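3.2 Turnaround records and stand allocation

The delay model described in Section 2 treats each aircraft rotation as a chain of airborne and ground segments. Airborne segments are well covered by surveillance data. Ground segments are not, and most of the variance we wish to explain sits there. We therefore built a separate turnaround data set covering 2,905 rotations at the regional airport served by Jisetex, a turboprop operator, and its ground handling contractor, Fulwood.

Each record holds the on-block time, the off-block time, the stand number, the aircraft registration and the times of four service events: passenger door open, hold door open, fuelling complete and passenger door closed. Block times were taken from the aircraft's own brake and door signals. Service events were entered by handling staff on a tablet and carry a resolution of one minute. Where an entry fell outside the block interval, the record was checked against the paper turnaround sheet by the second author. In 534 records the two sources disagreed and the paper value was kept.

Rotations with an overnight stop were removed before fitting, as were rotations in which the aircraft was towed between stands. Diversions were kept if the aircraft later resumed its planned rotation. Following Endale and Tilahun, we define the minimum ground time for a stand as the fifth percentile of observed ground times at that stand, computed separately for flights with and without refuelling.

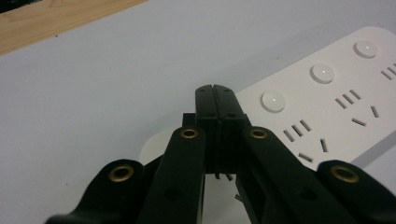 Figure 2. Hand-held gripper and white power strip on a tabletop.

Stand allocation was modelled as a sequential assignment. On arrival, an aircraft is given the first free stand in the operator's preference list, unless the next scheduled occupant is due within 27 minutes of the predicted off-block time. This margin was fixed by the airport at the start of the study period and was not tuned. Kassa's earlier formulation let the margin vary with traffic density, but we found the added parameter poorly identified at the movement rates considered here.

Propagation of delay between rotations is then given by the difference between the late arrival and the available buffer, where the buffer is the scheduled ground time less the minimum ground time. Negative values are set to zero. An early arrival is not permitted to bring forward the next departure - the operator does not release flights ahead of schedule - so recovery within a rotation is bounded by the buffer alone.

Two fits were made. The first used the Cevell solver with a common minimum ground time for all stands. The second allowed stand-specific values. The second fit reduced the residual on short ground segments, mainly at the two stands without a direct taxi-out path, where departing aircraft must wait for a pushback tug. Longer segments were little changed. The parameters from the second fit are used in the network simulation in Section 4.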